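Training in Simulation First: A Conversation With the Grenwood Manipulation Group
2018-06-11 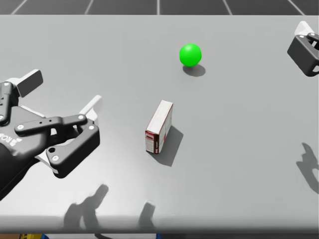
The group at Grenwood trains its two-arm grasping policies entirely in simulation before any hardware is switched on. Its latest result concerns what happens when the target is not the only thing on the table. "A single object tells you very little," the project lead said. "You put a narrow box standing on its side next to a green ball, with an arm coming in from the left and another from the right, and now the policy has to choose an approach angle for the box that leaves the ball alone."

The method, known internally as Marty, randomizes object placement and lighting at the start of each episode. Training used 2,000 layouts. A separate set of 112 was held back for testing and never shown to the policy.

Lighting received more attention than the lead had planned. An early version, run in January, rendered objects without shadows, and policies trained on it placed the fingers too high when moved to the real cell at Uvham. "The network was reading height from shading, and we had removed half the shading," the lead said. "We put the shadows back - arms included - and the height error dropped to a level we could work with."

Of the 1,199 grasp attempts logged in the most recent simulated run, most failures involved boxes set diagonally to both arms. The policy tended to close before the fingers were aligned with the narrow faces, and the box rotated out of the grip. The lead does not regard this as a perception problem. "It knows where the box is. It commits too early. We are testing a penalty on closing speed in the last 80 millimeters."

Balls gave less trouble, in part because orientation does not matter. They did expose a fault in the contact model, which allowed a sphere to creep along a level surface after a light touch. The friction settings were corrected and the affected episodes were run again.

Asked whether the simulated results can be taken at face value, the lead was cautious. "They rank the policies correctly. They do not give you the real success rate, and we don't report them as if they did." Hardware trials at the Katville site will use the same held-out layouts, reproduced by hand from printed templates.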